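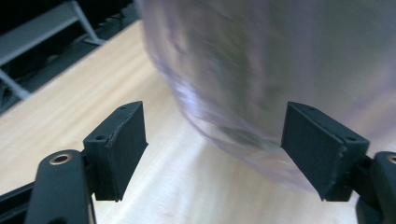 Photo: Sanham

Sanham says it has finished the first stage of a project to teach machines how to handle ordinary household plastics, and has put 1,953 recorded examples in the hands of its software partner, Welico. Whether that is a lot or a little depends on whom you ask.

The examples were gathered with hand-held grippers. A person holds the tool, does a small job at a table with it, and a camera on the tool records how the job was done. The recordings then go to a learning system, which is meant to work out how to do the same thing with a gripper of its own on the end of an arm. Sanham likes the method for the obvious reason that it doesn't need an arm while the recording is going on, and arms are expensive.

Clear and cloudy plastic was picked as the subject for the first batch. It is a known nuisance for machines that rely on cameras, as the table shows through it and the edges come and go with the light. In the picture released by the company, a large see-through item is little more than a pale smear between the two black fingers, with the grain of the wooden table faintly visible behind it. People are very good at guessing where a thing like that begins and ends. Software has a poorer record.

Sanham's statement calls the collection "a foundation for everyday handling". It gives no success rate for any machine trained on it. Asked for one, the company said that training was "at an early point" and that results would be shared when Welico was ready. Welico did not reply to two emails.

Godelieve Van Leeuwen, who ran trials of a similar kind at Quaye before leaving to work for herself, said she would want to see a good deal more before getting excited.

"You can fill a disk with this stuff very quickly," she said. "What I'd ask is how many different tables, how many different lamps, how many different hands. If it's one room and 4 people, then you've taught it that room and those people."

Sanham would not say how many people had done the recording, or in how many places. It did confirm that all of the work so far had been done indoors and on table tops, and that each recording covers a single short task such as picking up, turning over or setting down. Nothing has been recorded yet in a sink, a cupboard or a full drawer, where most of the trouble with plastic tubs tends to happen.

Van Leeuwen also raised the matter of speed. Somebody who does the same small task all afternoon gets quicker at it, she said, and the quicker they go the more the camera is left with blur. Some groups throw those recordings out. Others keep them, arguing that a system which only ever sees slow and tidy movement will be lost as soon as something moves quickly. Sanham said it keeps "the large majority" of what it records but has not published its rules for what gets dropped.

The collection goes by the name of Tremeo and is due to grow in February, when the company plans to add bags and soft packets. It says around 100 of the present examples will be opened to outside groups before then, on request and under a licence that bars commercial use. The rest will stay with Sanham and Welico.

That is a small window to judge it by, and the company will be choosing what goes in it. Van Leeuwen said she had asked whether the sample would include failed attempts, where the item was dropped or missed altogether, and had been told the question would be passed on.

"Those are the ones I'd learn most from," she said. "They're also the ones that never seem to get sent out."

Sanham has spoken before of household machines that could clear a kitchen table without help. This statement doesn't mention kitchens at all, and puts no date on a working product. A spokesman said the longer plan had not changed. He declined to say whether a machine had yet picked up a plastic tub using anything learned from the recordings, calling it "a question for Welico".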